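April 30, 2018

Robot club update, for the three of you who asked and my mother, who didn't.

We're still teaching the Wulico arm to handle clothes. The rules for the Drudham meet say "mixed soft items," so the kids emptied their closets, and now the lab looks like a yard sale run by people who hate money. Rigid things we can do. Blocks, fine. Knitwear is another matter - it sags, it snags, and it has no corners worth the name.

Svend Vigfúsdóttir, our faculty adviser, has us logging every attempt. We're at 163, and 21 of those count as a fold if you're in a generous mood. I was in one back in December. Team Mogensen claims to be doing better but won't share its log.

The wrist view is what I stare at most evenings now. I've started seeing zigzag knit and dark spots on white when I close my eyes, and my roommate has asked me to stop describing it at dinner.
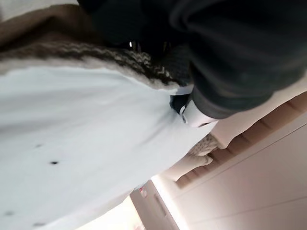
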